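Tabletop

A tabletop is the flat upper part of a table, the surface on which people eat, write, play or work. It may be fixed to the legs and frame beneath it or made to lift off. The word is also used for the loose boards sold without legs, and as an adjective for things small enough to be used on a table, such as tabletop games and tabletop ovens.

Early tables

Many early tables in Europe had tops that were not attached to anything. Long boards were laid across trestles at mealtimes and stacked against the wall afterward, which left the hall free for other uses. The word "board" kept this meaning in English for a long time and survives in "room and board." Fixed tops became more common as households set aside separate rooms for eating. Heavy oak tables with joined frames were built to stay in one place, and their tops were often thick planks pegged to the rails.

Solid wood

A solid top is made by gluing boards together edge to edge. Oak, maple, beech, ash, walnut and cherry are widely used, along with softer woods such as pine. Softwood tops dent more easily but are cheaper and lighter to carry.
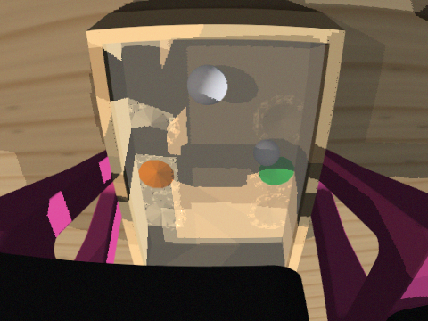 Grain has a large effect on how a top looks and how it behaves. Boards cut straight through the log tend to show wide arches and loops, while quartersawn boards show narrow, even lines. Makers usually run the grain along the length of the table, so that a person seated at the long side sees it pass from left to right, as with the broad bands of tan and pale brown on the light wooden top shown here. Running the grain the short way is possible on small tables, but a long top made in this manner is weak and can snap under its own weight.

Wood takes in moisture from the air and gives it off again, and it swells and shrinks mainly across the grain. A wide top can therefore change in width between a damp summer and a dry, heated February. If it is screwed tightly to the frame, it may split or cup. To prevent this, the top is held with wooden buttons, slotted screw holes or metal clips that let it slide a little. Breadboard ends, which are narrow pieces fitted across the two ends of the top, help keep it flat. They are normally glued only at the center.

Veneer and manufactured boards

Veneered tops have a thin sheet of wood glued over a core. The core may be plywood, particleboard, fiberboard or strips of cheaper wood. A core made from manufactured board moves much less than solid wood and can be fastened more firmly. Veneer also allows patterns that would be difficult in solid wood, including matched sheets that mirror each other across a center line. Its main weakness is thickness. A deep scratch may go through to the core, and a veneered top can be sanded only lightly before the face wears away.

Laminate tops are covered with a hard printed or plain-colored sheet made from paper and resin. They resist stains and are easy to wipe clean, and they became common in kitchens, schools and lunch counters during the twentieth century. Damage usually begins at the edges, where water can reach the board and cause it to swell.

Shape and size

Rectangular tops are the most common. They fit well against walls and can be pushed together to make a longer surface. Round tops have no corners and allow everyone seated to face the center, but they take up more floor space for each added person. Oval tops are a compromise between the two.

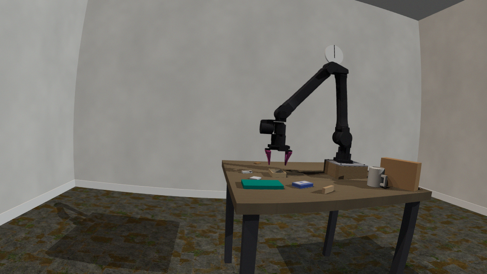 A wooden table in a plain room.

Several methods are used to make a top larger. A drop-leaf table has hinged sections that hang at the sides and are raised onto brackets or swinging legs. An extending table pulls apart at the middle to take a loose leaf. In a draw-leaf table, the extra leaves are stored under the main top and slide out from either end. Loose leaves should be kept flat, in the same room as the table if possible, so that they do not warp or fade at a different rate.

Edges

The edge of a tabletop may be left square, rounded over, beveled or cut to a molded shape. Square edges chip more easily and are less comfortable for the forearms. A bevel on the underside makes a thick top look thinner from a standing position. Live-edge tops keep the natural outline of the tree, usually with the bark removed.

Finishes

Oil soaks into the wood and gives a low shine. It is simple to repair but needs to be renewed from time to time. Wax is pleasant to the touch and offers little protection against heat or spills. Shellac was the usual finish on fine furniture for many years, though alcohol dissolves it. Varnish and polyurethane form a tougher film and are often chosen for dining tables.
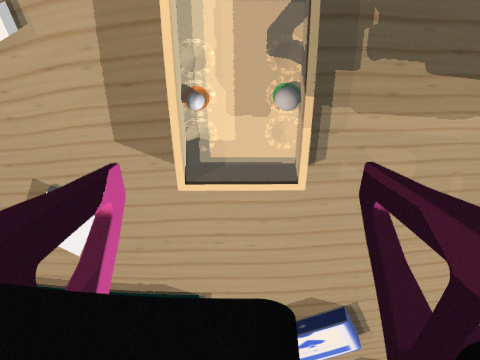
White rings on a finished top are generally caused by moisture trapped in the film, and they sometimes fade without treatment. Dark marks mean that water has reached the wood itself. These are harder to remove and often require stripping and bleaching. Sunlight changes the color of most woods. Cherry darkens and walnut becomes paler, and an object left in one spot for a long period can leave an outline.

Care

Routine care consists of wiping with a soft, slightly damp cloth and drying in the direction of the grain. Mats and coasters protect against heat and wet glasses. Felt pads are used under lamps and other heavy objects. Loose joints should be reglued before the top is refinished.

See also

Trestle table
Workbench
Wood grain
Veneer
Wood finishing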